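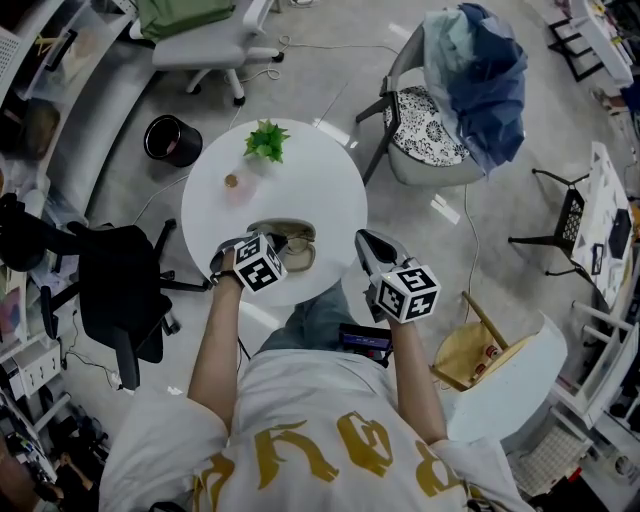 A tan slip-on shoe on a round white table.

Repair Should Be Priced Before Purchase

July 10, 2023

I bought a pair of shoes in December and the soles came away from the uppers before the summer. I took them to the repair counter in Kundthorpe, the only one left in town, and was told the job would cost more than the shoes had. The man was not trying to overcharge me. The soles were glued on in a way that meant the whole bottom had to be cut off and rebuilt. He said he turns down that kind of work most days.

I went home annoyed with myself, then annoyed with the store. At no point before I paid did anyone tell me what a repair would cost, or whether one could be done. I could find out the heel height, the country of origin, the return window and how to wipe off mud. The one fact that would have changed my mind was missing.

My argument is simple. Any shop that sells shoes above a certain price should have to state on the tag whether the sole can be replaced, and what a typical replacement costs. I would set the line at $30. Under that, most people know what they are getting.

We already accept this kind of label elsewhere. A refrigerator comes with a yearly energy estimate. A car has a fuel figure in the window. Neither number is exact, and drivers complain about the second one all the time, but people use them. Two refrigerators at the same price stop looking the same once you see that one costs more to run. Shoes have running costs too. We just pay them all at once, when we buy the next pair.

The usual objection is that shoppers don't care. I have heard this from two store managers in Gistbridge, and I believe they were reporting what they see. Customers ask about color and size, and whether the leather will stretch. They don't ask about welts or stitching. But people seldom ask about things they have no words for. My parents knew what a resoled shoe was because there was a shop on the corner with a row of them in the window. I doubt most of my neighbors' children have ever seen one.

The second objection is cost. Small makers say testing and labeling would hurt them more than the big brands. I take this one more seriously. A company that sells a few hundred pairs a year can't spend much on paperwork. So I would not ask for testing. I would ask for a plain yes or no, and a price quoted by any working repair shop. A phone call and a photo should be enough to get that.

The third objection is that cheap shoes are all some families can afford, and that a repair label would shame them for it. I grew up in one of those families. There were six of us and the shoes went down the line until they split. What we needed was to know which of the cheap ones would last. My mother guessed, and she guessed wrong fairly often, and each wrong guess came out of the grocery money. A label would have helped her more than it would have helped anyone buying a fancy pair.

I should say what a label would not do. It would not bring back the repair trade by itself. The counter in Kundthorpe is inside a dry cleaner's, on Wickramasinghe Street, and it is open five hours a day. If every shoe sold in the county could be resoled tomorrow, that one counter could not handle the work. Training takes years and the pay is poor. A town that wants repairs has to make room for the people who do them, and that means cheaper leases for small workshops and a trade course at the community college. Ours dropped its leatherwork class and gave the room to phone sales training.

Still, I would start with the tag. It costs little and can be undone if it fails. It would also give the repair shops a reason to talk to the stores, which in our area they hardly do.

Since I started asking about this, I have changed how I shop. I turn the shoe over and look for stitching around the edge of the sole. I ask the clerk whether it can be replaced, and when the clerk doesn't know, I ask them to find out. Sometimes they do. One clerk called me back the next day with a price. I bought that pair, and I told the manager why.

As for the December shoes, I glued them myself. The left one held. I wear them to take out the trash.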